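How I Brightened Up a Dark Room Without Knocking Out a Wall

Home > Rooms > Light and Paint

Our back room faces north and looks straight into the neighbor's garage. For years we called it the cave. You went in there to get the ironing board and you left again. Last July I finally decided I wanted it as a sewing and reading room, and I gave myself a budget of $500, which had to cover paint, lamps, bulbs, a rug and whatever I broke along the way. I'm going to go through what I did in the order I wish I'd done it (my real order was a mess, and I painted one wall twice).

What you'll need

A notebook
Paint and primer
A few lamps you can move around
Bulbs, more than one kind, keep the receipts
Painter's tape, a roller, an angled brush
Window cleaner and old towels
One decent-sized mirror

Step 1. Sit in the room and do nothing

I know, but do it! Take your coffee in there at 8 in the morning, then go back after lunch and again when it's getting dark. Write down where the light lands and where it quits. In my room there was one good patch by the window in the morning and by four o'clock I couldn't thread a needle anywhere. I'd always assumed the far corner was the dark one. It was the wall right beside the window, the one the light slides past, and I'd had my chair parked against it the whole time.

Step 2. Clean the windows, inside and out

Take the screens down too. Mine hadn't been washed since we moved to Tikstead and the water ran off them gray. If you don't need the screens over winter, leave them in the garage. I also cut back the holly outside, about a foot off the top, and that helped more than the first lamp I bought.

While you're there, look at your curtains. Mine covered a good bit of glass on each side even when they were open. I bought a longer rod and hung it so the curtains sit over the wall when they're pulled back. Cheap fix, ten minutes with a drill, plus another twenty looking for the drill.

Step 3. Deal with the ceiling before the walls

Flat white ceiling paint, two coats. Ours had gone a sort of weak tea color and I honestly never saw it until I put a stripe of fresh white next to it. Do the ceiling first so you can drip on the walls with a clear conscience. Wear a hat. Put a drop cloth over anything you love.

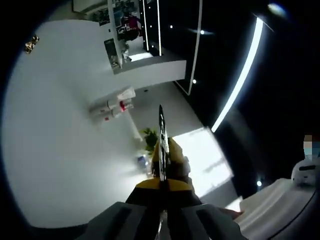
Floors are the thing most people skip, and I skipped mine too until Carol Greenwood came over to borrow a staple gun and asked why I was painting everything white except the biggest dark thing in the room. I had brown boards and a brown rug on top of them, so whatever came in through the window went straight down and stayed there. Look at how bright a room can be with a big stretch of white floor like the one in the photo. I didn't go that far — we have a dog, and the dog has feet — but I did sand my boards back and put down a pale gray floor paint, then a cream rug on top. If you do want pure white, buy a proper floor paint, scuff up the old finish first, and give it all the drying days the can tells you to. I put my chair back too early and there are four little dents I get to look at forever.

Step 4. Pick a wall color on the wall

Don't pick it in the store and don't pick it off your phone. Get sample pots, paint big squares on white poster board, and tape them up in different spots. Move them around for a couple of days. My favorite in the store was a cool, crisp white, and in my north room it turned the color of skim milk. The one I ended up with has a drop of yellow in it. You'd never call it yellow, but the room stopped looking chilly.

A word about sheen. Shiny paint throws back more light, and it also shows every lump. Our walls are old and lumpy. I went with eggshell and I'd do the same again. Semi-gloss on the trim and the door, though, since those were smooth and they get grubby fingers all over them.

If you're covering something dark, prime it. This is the wall I painted twice. Three coats of good paint over maroon, and it still looked like a sunburn.

Step 5. Put the lamps low and spread them out

One big ceiling light makes a bright middle and gloomy edges. I kept ours but I hardly turn it on now. Instead I have a floor lamp in that bad spot beside the window, a table lamp by the chair, and a clip lamp on the sewing table. Point at least one of them at a wall or up at the ceiling. The light comes back softer and you don't get the glare off your page.

For bulbs, check the number for color on the box. 2700K is the cozy, yellowish one, 3000K is a bit cleaner, and by 5000K I feel like I'm at the dentist. I use 3000K everywhere except over the sewing machine, where I put a 4000K so I can tell navy from black. Try to keep the rest matching. Two different whites in one small room will bug you and it'll take you a week to figure out why.

Step 6. Hang the mirror where it has something to reflect

People say "put it across from the window," and that works if your window has a view of the sky. Mine has a view of a garage, so I got a very nice reflection of a garage. I moved it to the side wall, close to the window and a bit higher, and now it picks up the sky over the roof. Get somebody to hold the mirror while you walk around. My brother-in-law Cyril Hollis held mine for so long he asked for a sandwich.

Step 7. Take stuff out

I saved this one for the end and it should probably be earlier. The tall bookcase went to the hallway. The brown armchair got a light cotton cover. I cleared the windowsill, where I'd been growing three plants that were blocking the light and dying anyway.

What it cost me

I finished at $236 for paint, primer and the sample pots, and the lamps and rug ate up most of what was left. The mirror was from a yard sale. If you're short on money I'd do the windows, the curtain rod and the ceiling, then stop and live with it for a month before buying anything else.

Next I want to tackle the stairs, which have no window at all. If anyone has painted a handrail and had it hold up, please leave me a comment and tell me what you used.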